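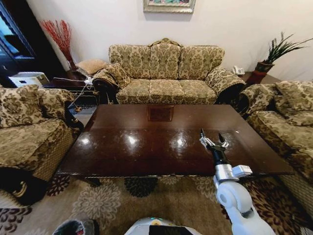
No. 187, page 6

The Formal Living Room, Minus the Fuss

Every year somebody tells me a dark, polished coffee table needs its own cream, its own cloth and its own weekend. I have my doubts. A barely damp cotton rag and a dry one after it have done for mine since before we moved to Prisomia. I tried the Jorkeo polish in May. It smelled nice and the dust came back on schedule.

What does help is emptying the trash without making a second mess. If you bring the bin to the table to sweep in wrappers and crumbs, put a folded towel under it first, and wipe the base. Grit scratches gloss. Pull the liner well over the rim and fold it down on the outside.

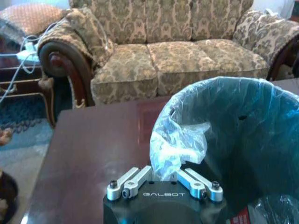

Beca Sayce writes that she gave up on folding and ties a knot in the slack instead, pulled tight under the rim, and that her bags have stopped sliding in ever since. Maybe. My knots tear thin bags, and I buy thin bags.

On to brocade and damask. Vacuum with the soft brush, low suction, and go along the piping, where crumbs collect. Arm covers come off and get shaken outdoors. I'd skip the Trollska fabric spray — 800 sprays a bottle, says the label, and I can't see what any of them did. 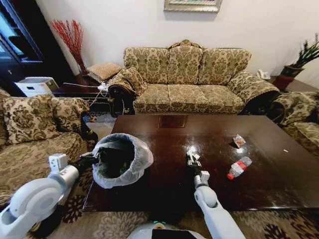 Tassels and fringe should be combed with your fingers, never the vacuum. Side tables gather cords, so lift each one and dust under it. Carved feet want an old dry paintbrush.

Back to the bin, last job of the day. Press the air out from under a new liner before you fold the edge over, or it balloons up and slips. 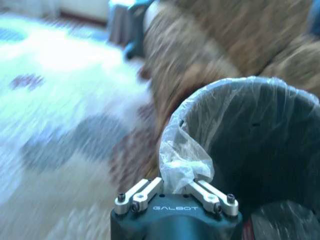
Scented liners I leave on the shelf. Keep 2 spare plain ones flat in the bottom of the bin, under the one in use.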